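Wekbridge Community Board > Politics and Local Government > Court bars Griswood Front from the council ballot

hillside_marta
Posted 2023-05-27
Well, it came through this morning while I was making coffee, and I had to sit down and read it twice. The court has upheld the ban, so the Griswood Front can't field anyone for the council, and Jaanus Lill loses the seat he's held since January. I know some of you will say it's only one seat out of 12, but I was at the hearing when the mosque families spoke, and I'm not ashamed to say I cried a little on the bus home.

oldferryman
I'm glad for those families too, Marta, truly I am, and I never gave Lill my vote. But more than 1,000 people did, and they're our neighbors, and I keep wondering where they go now. You can take a name off a ballot and the anger is still sitting there at the kitchen table. I'd have liked to see him beaten fair and square.

Vanags_Reader
Ferryman, with respect, he was convicted of organizing the attack on the Ernach Street hostel. I don't see what's unfair about it. Three people ended up in the hospital! Chathurika Kanagaratnam put it very well in her statement on the courthouse steps – she said a party that sends men out at night with iron bars has already left the election by itself. I've read the whole ruling (my husband thinks I'm mad, it runs to 40 pages) and the judges are careful to say that opinions were never on trial. 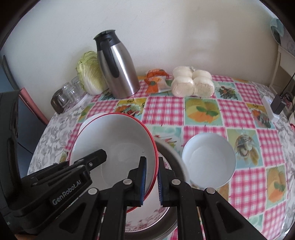 Re: What happens to the empty seat?

pinecone77
Does anybody know if we get a special election, or does the seat just stay open until the regular one? The town website still has last year's rules up, bless them.

hillside_marta
Special election, as far as I understand it, though the clerk's office told me they're waiting for the written order before they set a day.

oldferryman
Then I hope somebody decent goes and knocks on doors in Griswood, even the doors that had his posters up. I'd go along myself if my knees allow it.

Vanags_Reader
We still won't agree on the ban, but I'll drive you – I have Thursdays free.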